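Steamer evenings return to the Pramano kitchen room

The Pramano kitchen room on Matsuda Street will run its bamboo steamer evenings again from this month, after a winter break for work on the floor and the drains. The first session is open to anyone in Zelteldale who has signed up at the front desk. Places cost nothing for residents. Visitors from outside town pay $9 at the door.

The evenings began last October as a one-time class on steamed buns. Enough people asked for another that the kitchen room put on a short series, and the waiting list reached 151 names before the break. Yuzuki Kobori, who taught the first class and will teach the new ones, said most of the people on the list had never used a bamboo steamer at home.

"They own one," Kobori said. "Someone gave it to them, or they bought it and put it on top of the cupboard. They want to know what goes in the pot and how long to leave it."

Each class will start with the basket itself, before any food comes out. Kobori shows how the slatted floor lets steam through, how to line it with cabbage leaves or parchment, and how to choose a pot that holds the rim snugly without the water touching the slats.
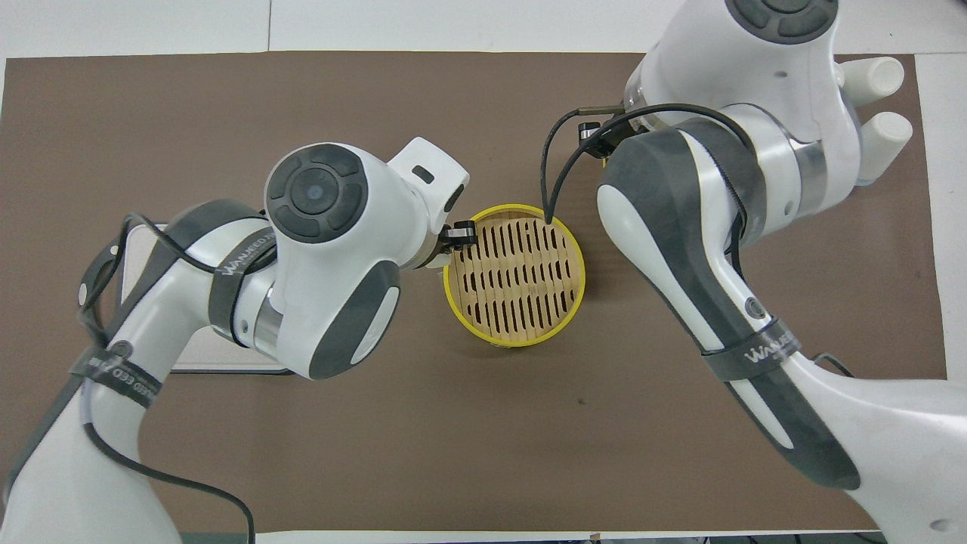 The second half of the class is cooking. The opening session covers plain buns and carrots, the next one fish, and the one after that dumplings with a pork or mushroom filling. People with allergies are asked to say so when they sign up. Food made in class can be eaten at the long table or taken home, and those who want to take it home should bring a container with a lid.

Care of the basket takes up more of the class than it did last year. Kobori said the question she gets most often is about mold. Her advice is to rinse the basket in hot water without soap, shake it, stand it on its side in moving air, and leave it out overnight before putting it away. A basket that goes into a closed cupboard damp will usually spot within a few days. Light spotting can be scrubbed off with a stiff brush and a little vinegar. If it has gone deep into the slats, she tells people to buy a new one.

She also asks people to look at the rim before they buy. The bent strips should sit tight against each other, and a second tier should drop onto the first without rocking.

"If it wobbles in the store it will wobble over the pot," she said.

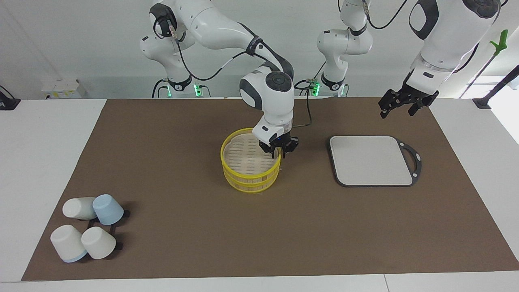

A yellow bamboo steamer and a gray-faced cutting board on the brown work surface.

The winter work on the room cost $800 more than planned after a cracked pipe was found under the sinks. Ivavar, the hardware store across the street, covered the difference. The store will also lend pots for the classes, and anyone who takes part can get a small discount on a steamer there until the end of the series.

The floor has been relaid with a nonslip surface, and the drain by the back door, which used to back up after heavy rain, has been replaced. The room still has only one working oven. A second is on order, though no delivery date has been given, and the bread group will go on sharing with the Saturday lunch club until it comes.

There are 50 places across the series. People on last year's waiting list were offered them first, and a few remain for the fish and dumpling classes. Sign-up is in person at the front desk or by phone during opening hours. Anyone who signs up and then can't come is asked to call by noon on the day, so that the place can go to the next person on the list.

Children over ten may attend with an adult. Aprons are provided. Those who already have a steamer may bring it along, spotted or not, and Kobori will look it over at the end of class.

Doors open at 6 p.m. and classes run until 8:30. Parking on Matsuda Street is free after six, and the side entrance has a ramp.

Posted May 2024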